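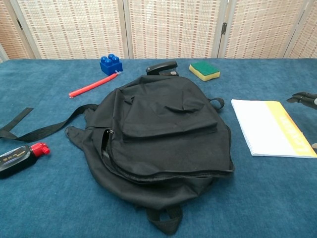 Hurnura Opens Backpack Repair Service to All Customers

March 14, 2021 - Hurnura, the bag maker based in Sadimley, is opening its repair service to anyone who owns one of its backpacks, with or without a receipt. Until now, repairs were limited to bags registered within two years of purchase.

The company tested the change in January with customers of its Sadimley store. The workshop took in 114 bags during the month. Zippers were the most common problem, followed by shoulder straps and torn linings.

"People were holding on to bags they liked and couldn't use because of one bad zipper," said Rima Aoun, who manages the workshop. "A new slider takes a few minutes to fit. A full zipper takes longer, and we will tell you the price before we start."

Bags can be dropped off at the Sadimley store or mailed in. Customers should empty all pockets and attach a note with a name, phone number and short description of the fault. Slider replacement and small seam repairs are free. Other work is charged by the hour, and return shipping is paid by the customer.

Hurnura will also sell 350 repair kits through its website. Each one contains needles, waxed thread, two sliders and a printed guide written by Grímur Norðdahl, a former sailmaker who trains the workshop staff. The first 100 kits will go to customers already on the repair waiting list.

Leather bags and wheeled luggage are not covered. The Ziden line, discontinued last year, will be accepted as long as matching parts remain in stock.

Repair forms are available at the store counter and on the Hurnura website.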